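Gestión de obras en entorno ferroviario
Apuntes de la unidad 4: montaje de pasarelas peatonales sobre vías en servicio
Enero de 2021

Estos apuntes acompañan la clase y no la sustituyen. Los cálculos de la estructura se estudian en otra asignatura; aquí nos ocupa la planificación del montaje, los permisos y la coordinación con el explotador de la línea. Se recomienda repasar antes la unidad 3, sobre todo la parte de cimentaciones junto a la plataforma.

1. El problema de partida

Una pasarela nueva sobre una estación tiene casi siempre el mismo origen: los andenes se comunican por un paso inferior con escaleras, y las personas con silla de ruedas, con cochecito o con maletas pesadas no pueden usarlo bien. La solución elevada con ascensores parece sencilla en el plano. En la obra es otra cosa, porque debajo circulan trenes y encima de los trenes, muchas veces, hay una catenaria.

El jefe de obra trabaja entonces con dos calendarios. El primero es el de la fábrica, donde se corta, se suelda y se pinta el acero. El segundo es el de la línea, que ofrece muy pocas horas sin tráfico y las concede con meses de anticipación. El segundo manda sobre el primero.

2. El corte de vía

Llamamos corte de vía al intervalo en que la circulación queda suspendida en un tramo definido. Para el alumno que viene de la edificación, conviene insistir en que este intervalo no se puede usar completo. Al principio se pierde tiempo en la confirmación del corte, la retirada de tensión y la colocación de las pértigas de puesta a tierra. Al final se pierde en la inspección y la devolución de la vía.

En el caso Plilbridge, que seguimos durante todo el curso, el corte concedido era de 180 minutos por noche. Restadas las operaciones de entrada y salida, quedaban 82 minutos útiles para izar, apoyar y fijar. Con este número se debe planificar, y un programa que cuente con los 180 minutos está mal hecho desde la primera línea.

Un error frecuente en los ejercicios entregados es colocar el margen de seguridad después de la devolución de la vía. El margen va antes. Si la grúa falla con el tablero suspendido, el tiempo que existe después del corte ya no es nuestro.

3. Reparto en tramos

La longitud de cada tramo depende de la capacidad de la grúa con el radio real de trabajo, del transporte por carretera y de los puntos donde se puede hacer una unión atornillada. En Plilbridge el tablero se dividió en 4 tramos, uno por noche, y las torres de los ascensores se levantaron antes, con trabajo diurno detrás de una valla rígida.
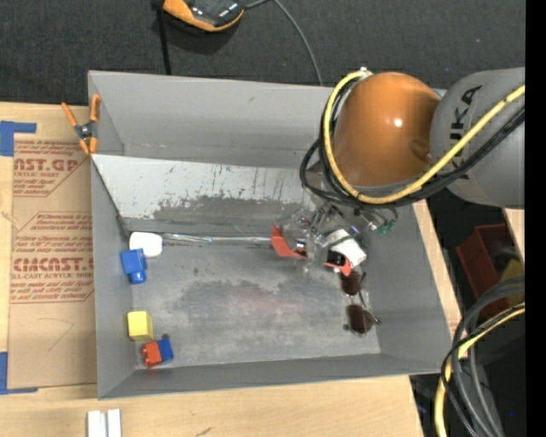 El taller de Ahuja hizo un montaje en blanco, es decir, presentó los tramos completos sobre el suelo de la nave antes de enviarlos. Los alumnos preguntan cada año si este gasto se justifica. En mi opinión sí, cuando la unión se debe cerrar de noche y con plazo: un taladro desviado se corrige en el taller en una mañana, mientras que a ocho metros sobre la vía puede costar la noche entera. No obstante, el montaje en blanco no elimina la diferencia de temperatura entre la nave y la obra, y en tramos largos esta dilatación se tiene que prever en los apoyos.

4. La grúa y su plataforma

La plataforma de la grúa se decide pronto y se revisa tarde. Es necesario comprobar:

– la capacidad del terreno bajo cada estabilizador, con ensayo y no con el dato del proyecto antiguo;
– los servicios enterrados, en especial los cables de señalización, que a veces no figuran en ningún plano;
– el giro de la pluma respecto a la catenaria, también con la carga ya soltada;
– el acceso del camión con el tramo, incluida la salida en caso de suspensión.

El último punto se olvida mucho. Un camión que ha entrado de frente en una calle cerrada, y que no puede retroceder porque detrás espera el siguiente, bloquea también a los servicios de emergencia.

5. Los turnos

El trabajo nocturno concentrado en días festivos es habitual, ya que entonces la línea admite cortes más largos. Para la empresa contratista (en nuestro caso, Flileo) significa organizar dos equipos completos, con dos encargados y dos operadores de grúa. No es aceptable que el encargado de la noche dirija también la recepción de material de la mañana — esta práctica existe, y en el examen se valora que el alumno la detecte en el programa.

El relevo se hace por escrito y en el lugar. Debe indicar qué tornillos tienen el apriete final y cuáles solo el provisional, con el número de cada unión. La expresión «casi terminado» no debe aparecer en un parte de relevo.

6. Vecinos y viajeros

La obra se anuncia por carta a las viviendas próximas. En Plilbridge se repartieron 500 cartas, y la urbanización Istar pidió además un teléfono de guardia que atendiera durante los cortes. La carta debe explicar qué noches habrá ruido, de qué tipo y hasta qué hora. Si una noche se cancela por viento, se avisa el mismo día, aunque los vecinos seguramente lo agradecen poco.

Para los viajeros se mantiene el paso inferior abierto hasta la puesta en servicio de los ascensores. Abrir la pasarela solo con escaleras fue discutido en este proyecto y finalmente se rechazó.

7. Trabajo para la próxima sesión

Preparen un programa minuto a minuto para la segunda noche de izado, con los 82 minutos útiles. Indiquen el punto de no retorno, es decir, el momento a partir del cual resulta más seguro terminar la maniobra que deshacerla, y quién toma la decisión. Extensión máxima: dos páginas. Las abreviaturas se explican la primera vez que se usan.

Lectura previa: capítulo de uniones atornilladas del manual de la asignatura, sin los anexos.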